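Mahama opens second furniture reuse shop in Kurdale
15/02/2022
By Esi Bonsu

Hello from a very dusty back office! I'm thrilled to say that Mahama, the secondhand furniture shop I started in my mum's garage in Grirkside, is opening a second branch on Carnard Road in Kurdale. The doors open at the end of this month and I've barely slept, but I couldn't be happier.

We sold 2,367 pieces of furniture last year, nearly all of it given to us by people moving house or clearing out a relative's home. Our Grirkside shop is tiny (wardrobes have been going out through the window, I'm not joking) and we've had to turn away lovely things simply for want of floor space. The new place used to be a carpet showroom, so it has big doors, a proper loading bay and 400 square metres to fill.

Bedroom furniture will have the whole ground floor. It's what people ask me for most, especially dressing tables and chests of drawers, and I've set aside 223 pieces for opening week. Prices start at a fiver for a bedside cabinet.
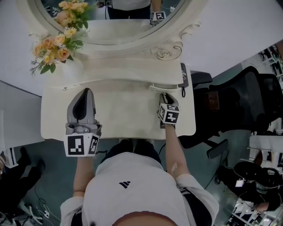
At a white vanity table.

Upstairs you'll find sofas, dining sets and a paint corner where you can try out colours before you commit to doing a whole sideboard in mustard yellow. I did that once and I still rather like it! We'll be running Saturday-style drop-in mornings through the spring as well, covering sanding, waxing and how to fix a drawer that sticks. They're free, just bring old clothes.

The first 500 customers will get a voucher for free local delivery, good until the end of July. It covers Kurdale, Grirkside and the villages in between, and yes, we do stairs.

If you've got furniture to give, please ring before you bring it over. We can collect anything bigger than an armchair, and we can't take mattresses at either shop.

Press contact: Esi Bonsu, Mahama, Carnard Road, Kurdale
© Mahama. All rights reserved. Back to top

We use cookies to help our website work properly. Accept | Manage settings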